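Still no sourdough

Day whatever of the starter. Fed it at 6 am, fed it again at lunch, smells like nail polish remover. Flour bill is getting silly - 1000 grams gone since the start of July and not one loaf to show for it.

Tried the rye trick. Tried the top shelf by the boiler. Got a thin line of bubbles and then nothing, sulking agian.
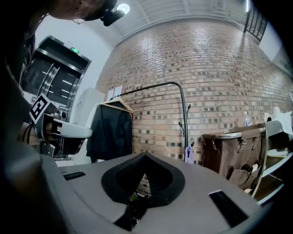
Kristof Verbeke thinks I'm feeding it too often and should leave it alone for a full day, maybe two, with less water. He says his went flat for a week and then doubled overnight.

OK so. Less water. 30 grams starter, stiff dough, lid on loose. Moved it away from the boiler too, prob too warm up there.

Also if anyone has a spare jar of theirs that works, I'll swap for plum jam. Lots of jam. Need to go, bus in ten minutes and havent found my shoes.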